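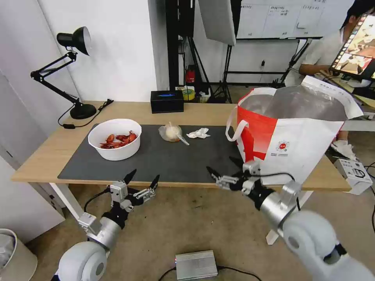
Bowl of shells, bag open, one tissue already gone.

Crayfish shells - where do yours end up?
Forum: Kitchen and Household > Cleaning up

drornau_deb wrote:
Settle something for our house. Dinner was crayfish, eaten at the work table on the grey mat. The shells went in the white bowl, as is right and proper. Now we're at the stage where everybody admires the bowl and finds they have a phone call to make.

My plan is to tip the lot into the takeaway bag, which is standing there with its mouth open, fold the top over and carry it out by the rope handle. My other half says the bag is "a good bag" and has a silver lining and must be kept. We already have a cupboard of good bags. Bin pickup is 7 days off and it's March, so the kitchen is still warm enough to develop a personality.

What do you lot do?

---

mudbug221 wrote:
Keep the bag. Those foil-lined ones are brilliant for getting frozen stuff home from the shops. Put shells in it once and it will smell like a jetty until you die.

Freezer for the shells. Bread bag, knot it, freezer, out on bin night.

---

Napaporn Kongkaew wrote:
You are throwing away the best part! Rinse the shells, roast them in a hot oven until they smell toasty, then into a pot with an onion, some celery and whatever tired herbs you have. Simmer for 30 minutes, strain, freeze in tubs. I make prawn and crayfish stock this way all the time and it's lovely in a noodle soup (or a risotto, if you have the patience, I don't).

Please don't put them in the good bag.

---

oldmate_buckley wrote:
People have had their mouths on those shells, Napaporn.

---

Napaporn Kongkaew wrote:
And then they get boiled, Buckley. What do you think happens to the forks in a restaurant?

---

oldmate_buckley wrote:
I try not to think about the forks.

Bury them. Two spade depths, under the lemon tree. We've done it for years. The dog dug them up once and was very pleased with himself and then very sorry, on the rug.

---

trasero wrote:
Forget the shells for a minute. Who eats crayfish under a desk lamp? It looks like you're about to question them.

---

drornau_deb wrote:
@trasero the lamp lives there and you need the light for the claws. You may be right about the mood though.

@Napaporn I like the idea of stock. I've also liked the idea of stock on every previous occasion. There's a tub in our freezer labelled STOCK?? and I'm not opening it.

---

mudbug221 wrote:
I'd be more worried about the mat than the bag, if I'm honest. What's it made of? Crayfish juice gets into anything with a weave. Dish soap, warm water, a bit of lemon, and shift that lamp cord before you start wiping or you'll be dragging it through the puddle.

---

predance wrote:
Disagree on the lemon. All you get is lemon crayfish. Bicarb, leave it overnight, vacuum it up in the morning. And put the tissue box somewhere else first, cardboard or not, everything on that table is going to hold a smell.

Also what's in the little clear bag next to the bowl? With the straw or stick or whatever it is poking out. If it's dessert I want to know why it's been left.

---

drornau_deb wrote:
It's not mine and I've been told not to touch it. That's all I can get out of anyone.

---

trasero wrote:
Our council takes shells in the green bin. Worth checking yours before you start digging up lemon trees. Wrap them in newspaper or the maggots find them.

---

oldmate_buckley wrote:
Lemon tree's doing great, thanks.

---

drornau_deb wrote:
Right. Shells are knotted in a bread bag in the freezer, on top of STOCK??. The good bag has been saved and is in the cupboard with the other good bags. Mat's getting the bicarb tonight. Napaporn, I've kept a handful of the bigger bits aside and I'll try your soup on the weekend. Do I leave the heads in?

---

Napaporn Kongkaew wrote:
Yes, leave the heads in! Pull out the gritty bit behind the eyes first, it makes the stock bitter.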